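To: records-liaisons list
From: Records and Supplies Office, Stockdale
Subject: Re: Change of document folders and cases, and the clearing of shared tables

Colleagues,

The Records and Supplies Office thanks the departments that answered the August notice. Several answers raised the same points, and this message is sent to the whole list so that every liaison works from one text. The original notice is quoted first, for those who joined the list after it was sent.

> The office will change the way current papers are kept in the shared
> work areas of the Stockdale building. Papers in active use will be held
> either in a green folder or in a pink case. Green is for papers that are
> open and being worked on. Pink is for papers that are complete and
> waiting to be collected for the Coltisis store.
>
> Each department will receive 21 folders and 6 cases. Further stock may
> be requested through the liaison. Paper bundles held with clips or
> rubber bands will not be accepted at the collection point after the
> change.
>
> Shared tables are to be cleared of folders and cases at the end of the
> working day. Liaisons are asked to forward this notice to all staff who
> use the tables.

The following points are offered in clarification.

1. Labels

Every folder must carry a label before it is put into use. The label gives the department code, the subject of the papers, and the month in which the folder was opened. No other information is required, and names of clients or staff must not be written on the outside.

The label sheet belongs near the upper edge of the folder, where it can be read when the folder is standing in a rack. Labels placed along the lower edge disappear behind the lip of the rack, and the collection staff have had to pull out entire rows to find a single item. Liaisons who have already labeled their stock along the lower edge may leave those labels in place until the folders are emptied, and should correct them at that time.

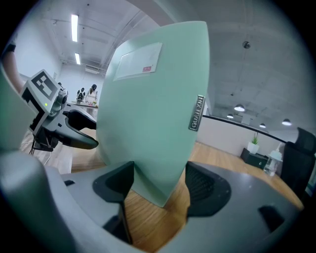

Green folder with label sheet near the upper edge and badge (GUAN XIN) on the side.

The maker's badge should be left uncovered. Two departments asked whether a second label could be placed over it to show the shelf number. Shelf numbers are recorded in the Skestolico register and do not need to appear on the folder at all.

Labels should be completed in black ink. Pencil fades with handling, and colored markers have been found to show through on the papers inside when the folder is packed tightly. Where a label has become unreadable it should be replaced and the old one removed completely.

2. Filling and closing

A folder is considered full when it no longer lies flat on the table without being pressed. Staff should open a second folder at that point and mark both labels with a part number. Overfilled folders take on a permanent bend, and once bent they do not stand properly beside the others. The office has received a number of requests to replace folders in that condition and will do so once per department without charge to the department's supply account.

Folders should not be carried by one corner when full. They should be held with the spine resting on the forearm or placed in the carrying tray provided near the printers.

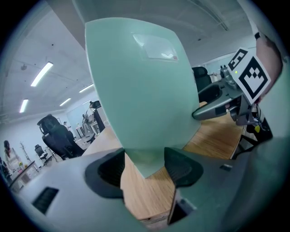

Our department would like it noted that the limit of 21 folders is too low for any group that handles intake. We open a new subject nearly every working day in the busy months, and a folder cannot be released until the last signature has come back. We have been placing two subjects in one folder with a divider sheet between them, which we understand is not what the notice intended. We ask that intake groups be given a larger first allotment.

The office has considered this comment, received from an intake group on the second floor, and agrees that the allotment should reflect the work. Intake groups may draw up to 7 additional folders on request, with no written justification. Dividing one folder between two subjects is not permitted, as the register allows only a single subject for each item. A group that still finds itself short after the additional folders have been drawn should write to the office, and the matter will be reviewed with its liaison.

3. Moving papers from folder to case

The transfer from green to pink should be carried out at a table with enough room for both items to lie side by side. Papers are to be checked against the contents sheet, placed in the case in the same order, and the case closed before the next folder is opened. Only one folder and one case should be handled at a time. Most of the misplaced papers reported to this office in the spring were traced to transfers in which several folders had been opened together.

Cups, plants, bottles, and food containers should be kept well to the far side of the table while papers are being handled. The office does not intend to forbid drinks in the shared areas. It does ask that lids be used and that nothing liquid stand between the person and the papers.

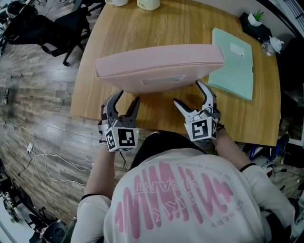 Once a case has been closed, the sticker in its label area is to be completed and the case taken to the collection point. Cases left on the tables overnight will be moved to the Dratora room on the ground floor, where they may be reclaimed from 8:30 in the morning upon signature. They will not be sent on to the store until the department has confirmed that the contents are complete.

4. Empty stock

Empty folders may be reused after the old label has been removed. Empty cases are returned by the store with the weekly delivery and should be stacked flat, label side up, in the cabinet assigned to the department. The office holds 400 folders in reserve and does not expect any delay in meeting requests. The reserve of cases is smaller, and departments are asked not to use them for stationery, personal belongings, or anything other than completed papers.

5. Older folders

Folders of other colors may continue in use for papers opened before the change. They are not to be relabeled or given new subjects. When empty, they should be placed in the bin marked for return beside the supply cabinet.

Questions should be sent to this list so that the answers are available to all liaisons. Requests for additional stock should be sent directly to the office, stating the department code and the quantity needed.

Records and Supplies Office
Stockdale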